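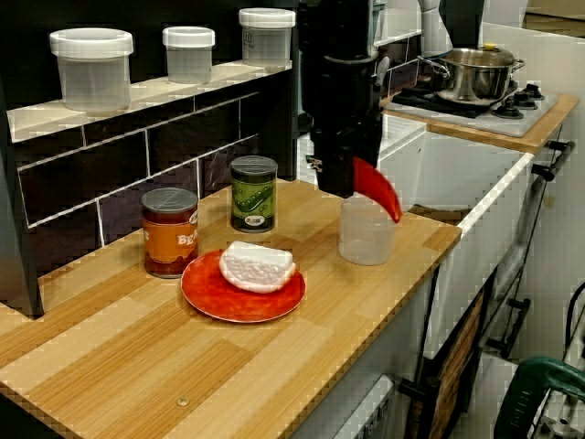 Unit 2: Counter, Shelf and Dry Storage

Course: Household Food Storage and Kitchen Layout
Nillham Evening Program, February term

Scope of this unit

Unit 1 dealt with cold storage. This unit deals with food kept at room temperature and with the surfaces where it is kept, opened and served: the counter, the wall behind it, and the shelf above. Built-in cabinets are covered in Unit 3. Bring your own kitchen sketch to the session; it is needed for the exercise at the end.

2.1 Terms

Work surface. The part of the counter that is kept clear for handling food. It does not include the strip under a shelf or the area taken up by appliances.

Back strip. The part of the counter nearest the wall. Items left here are out of the way but hard to wipe around.

Backsplash. The wall covering between the counter and whatever is above it. Usually tile, sheet metal, glass or painted board.

Ledge. A narrow open shelf, normally one container deep.

Shelf-stable. Food that keeps at room temperature while its package is sealed. Most canned vegetables are shelf-stable until opened and perishable afterward.

Decanting. Moving food from its store package to a household container.

2.2 Zones

A short counter has to serve as storage, preparation area and serving area, often within one hour. The method used in this course divides it by how long an item stays put.

Standing items stay for days or weeks. They belong on the ledge, or on the back strip if there is no ledge.

Passing items stay for the length of one meal. Cans waiting to be opened, a plate, a cup and a cutting board are passing items. They go on the work surface and leave it when the meal is over.

Stray items are everything else: mail, keys, chargers, medicine. They are not assigned a zone. Move them out of the kitchen before starting the exercise.

When passing items are set out, tall ones go to the rear and flat ones to the front. A can placed in front of a plate has to be reached around, and the sleeve or forearm passes over the food. Drinking vessels stand to one side of the plate and back from the front edge of the counter. Light plastic cups tip more easily than glass when they are empty and should be set down last.

2.3 Counter materials

Wood and bamboo. Both are warm to the touch and easy on dishes, and both take up water at the edges and seams. Wipe along the grain with a damp cloth, then a dry one. Do not leave cans standing in a puddle. The rim of a steel can will leave a rust ring, and on a light surface the ring is difficult to remove without sanding. Oil finishes need renewal when water no longer beads. Factory lacquer is not oiled; follow the supplier's sheet.

Laminate. Resists water on the face but not at the joints. Check the front edge and the area around the sink cutout for swelling.

Stone and solid surface. Heavy, hard and slow to stain if sealed. Glass and ceramic break readily on them.

Tile. Durable face, absorbent grout. Rarely a good choice for the counter itself and a common one for the wall behind.

2.4 Backsplash and grout

Dark tile hides splashes, and light grout shows them. A wall with both will look clean across most of its area and dirty along the lines. Inspect the lowest course first, where it meets the counter, and then the joints behind whatever stands on the back strip.

Clean tile with warm water and dish soap. For grout, use a soft brush and a paste of baking soda and water, leave it briefly, and rinse with a wet cloth. Vinegar is not recommended on cement grout. Bleach products must not be mixed with any other cleaner.

In a running-bond layout each row is offset from the one below, so vertical joints are short and horizontal joints are continuous. Grease collects in the horizontal ones. Brush along them, end to end, and wipe down afterward.

The joint between the lowest row and the counter should be filled with flexible sealant. Hard grout in that position cracks as a wooden counter moves through the seasons. Cracked filler admits water to the back edge, where it is not seen.

2.5 Canned food

Reading the can. The label gives contents, net weight and a date code. Turn cans so that the name of the food faces out in full. A name that wraps around the side is a frequent cause of opening the wrong can, particularly where several vegetables from one producer share a layout and differ only in color. Color is a useful second cue but should not be the only one. Members of a household who do not see color well will depend on the lettering or the picture.

Condition. Reject any can that is swollen, leaking, rusted through, or dented on a seam or rim. Shallow dents in the side wall, away from seams, are generally acceptable. Do not taste the contents to check.

Date. A best-by date on a can refers to quality. Write the month of purchase on the lid with a marker. Lids are flat and easy to read from above; side labels tear and slip.

Rotation. New cans go behind old ones. On a ledge one container deep this is not possible, so rotation runs left to right: take from the left, add at the right, slide the row along.

Opening. Wipe the lid before cutting. Once open, move unused contents to a covered container and refrigerate. Do not store food in the opened can.

Stacking. Mixed can heights make unstable stacks. Keep short and tall cans in separate rows, two high at most.

2.6 Clear containers on an open ledge

Clear containers with plain lids are used throughout this course because the fill level can be read without opening them. Their limits should be understood.

Light. Clear walls give no protection from it. Oils, whole-grain flour, nuts and spices deteriorate faster in light and do better in a cabinet. White rice, sugar, salt and dried beans tolerate an open ledge.

Shape. A wide, squat container is stable and easy to scoop from, but uses up ledge length. A narrow, taller one saves length and is easier to knock over. Put wide containers where the hand passes most often and narrow ones toward the far end.

Lids. Keep each lid on its own container, including when the container is empty. Lids that look the same often differ slightly in diameter, and a lid that nearly fits is not airtight. An empty container stored open collects dust and airborne grease.

Background. Against a dark wall, pale contents such as rice and flour are easy to see. Black beans, tea and coffee are not, and those containers need a label.

Marks. Many plastic containers carry a small molded mark showing the maker or the type of plastic. Check it before using the container with hot liquid or in the dishwasher.

Sizing. A container marked 1000 ml does not hold 1000 grams of most dry foods. Measure by filling it once with the intended food and writing the weight on the underside.

Range tested in class: Mendoza (wide, screw lid) and Skangate (narrow, press lid). Samples are on the side table. Manidia sealing rings fit the Mendoza lids only.

2.7 Serving from the counter

Plates set out ahead of a meal should have a raised rim if they will be carried. Glossy plates are easy to clean but let dry items slide; place bread or cheese near the middle and carry the plate level. Leave the area between plate and cup free so that either can be lifted without touching the other.

Cover cut food if it will stand for more than a few minutes. Soft cheese and cut fruit go back in the refrigerator after serving. Bread does not need refrigeration and stales faster with it.

2.8 Exercise

Time allowed: 40 minutes. Work alone or in pairs.

1. On your sketch, mark the work surface, back strip and ledge. Give widths in inches. If your ledge is over 21 inches long, divide it into two sections.

2. List all standing items and assign each a place. Items that do not fit are to be moved to a cabinet or removed.

3. Draw the passing items for one ordinary meal made from canned vegetables and bread. Show where each stands before the cans are opened.

4. Redraw the same counter after the meal. Only standing items should remain.

5. Note any joint, edge or grout line that will need attention and state the cleaning method.

Hand in both drawings. The list is kept by the student and used again in Unit 3.

Reading for next session: Unit 3, sections 3.1 to 3.4, cabinet depth and door clearance. Bring a tape measure.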